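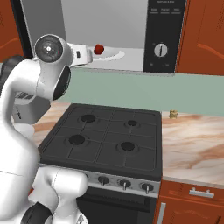
Brisa Serrano 说她家也是这样，烤苹果放微波炉里一转，皮先炸，里面还是硬的，后来改小火就好了。我试了，没好。

我的情况：想给孩子做那种软软的热苹果，不加糖。高火2分钟，皮裂开，汁流一盘，芯子旁边咬着还脆。微波炉是 Stimo 的，房东留下的，说明书没了。是不是苹果品种不对？还是要盖盖子？急，晚上就要做，先谢了

南门小陈
2020年8月27日
品种有关系，但先别管。皮上用叉子扎几下，一定要扎，不扎里面蒸汽出不来。然后切两半，挖芯，切面朝下，盘里加一勺水，盖个碗，留条缝。中火，7分钟左右看一次，不软再加。我用的是小苹果，大的自己往上加。
还有拿出来别马上吃，焖一会，里面还在继续熟。给小孩的话掰开凉透，芯子那块最烫，我七月份烫过一次舌头。 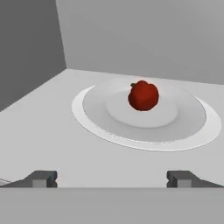
图：苹果，白盘

flistine路人
粉的苹果容易散，脆的耐热，超市那种12块一袋的就行，不用买贵的。

胡椒不辣
楼上说盖碗，我觉得保鲜膜也行吧？没试过。反正我都用烤箱，Sandoval 那本菜谱上写的是肉桂加黄油，很香，不过你说不加糖那就别放葡萄干了，那个也甜。功率你先看看门里面有没有贴标，老机子高火低火差很多的，我妈那台低火才300瓦，热个馒头都要等半天。实在不行就上锅蒸，切块蒸，水开了放进去，筷子能戳透就关火，比微波炉省心，就是要多洗一个国。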